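Marking Out Before You Dig: Tips for the Home Shop and Yard

Most of the trouble people have with buried lines at home starts with poor layout. A little time with markers, tape and a sketch pad will save you from cutting a sprinkler wire or a gas line to the grill. These tips are for small jobs such as fence posts, a mailbox or a trench to the shed.

Call first. Your state's one-call service will send people out to mark the public lines. The call is free, and they will give you a waiting period. Don't start early, even for one post hole. White paint or white flags show the locators where you plan to dig.

Know what they won't mark. Anything past the meter is usually yours. That covers the feed to a detached garage, propane lines, yard lights and most irrigation. If you bought the house from somebody else, ask them. Hermenegildo Tlapale, who put in my shed circuit, keeps a drawing of every job and mailed me a copy when I called.

Draw the yard on paper. Use one color per kind of line and write the key in the corner. The usual colors are red for electric, yellow for gas, orange for phone and cable, blue for drinking water, green for sewer and purple for reclaimed water. Stick to them on your sketch so it matches the paint on the grass. Measure from two fixed points, such as the corners of the house. Trees get cut down.

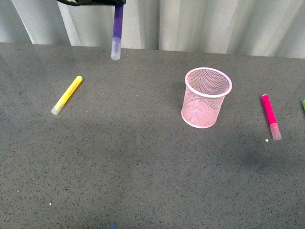 Colored markers and a mesh pencil cup.

Store markers flat if you only use them now and then. Ink settles away from the tip when they stand cap up for months. For writing on pipe or conduit use a paint marker, and wipe the surface with rubbing alcohol before you write.

Hand dig near the marks. The tolerance zone is set by your state and is measured from the outside edge of the line. Ask for the number when you call. Inside it, use a rounded shovel and work in from the side at a low angle. Never pry against a pipe. A mattock or a digging bar has no place there.

Put warning tape in your own trench. A 70-foot run to the shed takes one roll with plenty left over. Lay it about a foot above the conduit, print side up, and backfill by hand for the first few inches. For plastic water line, tape a tracer wire along the pipe and bring both ends up where you can reach them.
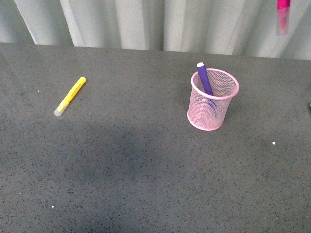 Keep the finished sketch where the next person will find it. Mine is in a plastic sleeve inside the door of the breaker panel, with a second copy in the house file. Write the depth at each end, the size of the conduit and the month you filled the trench. Mine says November, and the depth at the shed end is more than 2 feet.

If you nick a gas line, leave the area on foot, don't touch switches or start the truck, and call 911 and the gas company from a distance. Don't try to fold over or plug the pipe. A scrape on the coating still has to be reported, even with no smell. Leave the hole open until the utility has looked at it.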